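Dressing tables, drawers and the thing with the cord
Speaker notes, L. Atinga. Rernorholm home storage evening, 23 May 2019

SLIDE 1. Title
Hello, thanks, thanks to Dale Marchand for swapping slots with me. Dale is on after the break with kitchens, don't tread on his stuff (no cutlery!!).
Who I am: Lamisi, fitted and second-hand furniture, mostly bedrooms and halls.
Talk is on one bit of the room. Where you do your hair. Mirror, table, drawer, dryer, plug.
Mobile phones off please. Water is on the side table.

SLIDE 2. The question
Hands up who keeps the dryer in a drawer. Wait for hands.
Who keeps it on the floor. Wait. There's always laughing here, let them.
Who hangs it on the door handle. Me until last July.
Point: most bedrooms have a proper place for jumpers, a proper place for socks, and the dryer goes wherever it was switched off.

SLIDE 3. The Kondero questionnaire
Went out with the spring catalogue. 1,633 forms back, far more than I'd planned for, still have them in bags in the hall.
Asked: what is in the top drawer nearest your mirror?
Read out three or four of the good answers (blue card). Skip the one about teeth if kids in the room.
The dryer came up again and again, and with it the same moan. Drawer won't shut. Cord gets in the runner.
Don't do the percentages, Dale has them on the handout.

SLIDE 4. Cords
Three ways people put a cord away:
Round the handle, tight. Looks neat. Bends it hard just where it goes into the body, and that's where they split.
Stuffed. Dryer in, cord shoved on top, drawer shut with hip.
Loose loop, soft tie, laid beside the dryer. Do this. Show with the demo dryer, the Udum one, NOT my own, plug is cracked.
Coiled cords (the telephone sort) are a bit different. They pull themselves short, so no tie, but they spring up and catch the drawer above. Lay flat, coil towards the front, tuck the end in with your hand before you push.
Let it cool before it goes in. Say it twice.
Unplug first, obviously. Say it anyway.

SLIDE 5. White on white
Two pictures, leave them up while talking.
Small white dryer lying in the white drawer. Grey cord is what the eye goes to. White cabinet, flat top, more closed drawers to the left of the open one, tall open shelving behind.
Then the table. White too, but carved curved legs, dressy. Oval mirror frame on it in the first picture.

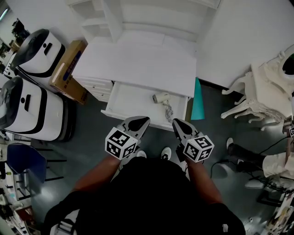
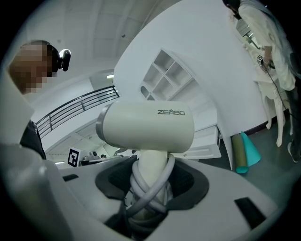
Same style of table leg in both, look to the right in the first and behind the person in the white coat in the second.

SLIDE 6. Plain and fancy together
Question I get every time: can you put a curly table in the same room as a plain box cabinet?
Yes. Match the white, or miss it by a mile. Nearly-the-same white is the worst, one of them always looks dirty.
Curved legs want floor round them. Don't push a stool, a bin and a bag underneath, you loose the shape and you've paid for the shape.
Plain cabinet does the work. Fancy table does the looking nice. Don't ask the table to hold 10 bottles and a hairbrush.
Oval mirror over straight drawers is good. Oval mirror leaning on a table is ok for a week, then fix it, they slide.
Dark floor helps white legs. Pale carpet, less so. Pass round the paint cards here, start from the LEFT this time, last time the back row never got them.

SLIDE 7. Which drawer
Ranasinghe test, named after my old tutor, who made us all do it on a stopped clock. Stand at the mirror. Reach without stepping. The drawer your hand lands on is the dryer drawer.
Everything else in it has to earn the space. Brush, comb, clips in a lidded tin. No receipts. No batteries.
Depth: lay the dryer on its side and measure the fattest bit, usually the back end. Then allow a thumb's width on top.
Bring tape measure!! (coat pocket)
If drawer goes all the way out, check it has a stop. Heavy things at the front of a fully open drawer will tip a light cabinet. Fix cabinet to the wall. Bracket is in the demo box, hand it round.

SLIDE 8. The top of the cabinet
Flat tops fill up. Can't be helped but can be slowed down.
One tray. When tray is full, something goes in a drawer or goes away.
Open shelving: same rule per shelf. Boxes with a front you can read, if you can't read it you wont open it.
Tell the hall story if time (44 single gloves). If not, go straight on.

SLIDE 9. Try at home
Empty one drawer tonight. Just one.
Wipe it. Runners as well, bit of dry candle on wooden ones.
Dryer in first, cord laid, shut it, open it, shut it. If it catches, move the cord and not the dryer.
Put back only what you used this week. The rest in a bag, on the landing, 2 weeks.

SLIDE 10. Questions
Likely ones:
Straighteners? Heat sleeve, same drawer, other end.
Socket inside the drawer? Ask an electrician, don't let me answer this one.
Can you paint over shiny white? Yes, sand it, primer, patience.
Do I buy old dressing tables? Yes, card on the door, no woodworm please.
Tea is in the back room. Dale straight after, remind them to take a handout. Pick up bracket and paint cards before they walk off.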